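Pladside Handling Code

The Pladside Handling Code is a set of good-practice rules for recording human hand work used to train shelf-picking robots. It was drafted by Meirion Lougher at Nurkgate and took effect on 27/04/2023. The code has 19 rules. Rule 10 requires both hands to stay in view during a grasp; rule 12 bars gloves. Recordings are limited to 35 minutes per session.

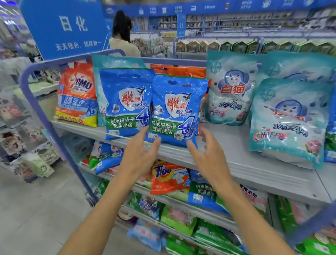

Two-handed grasp of a bag of Diao Pai washing powder on a supermarket shelf.

See also: Grirnasia method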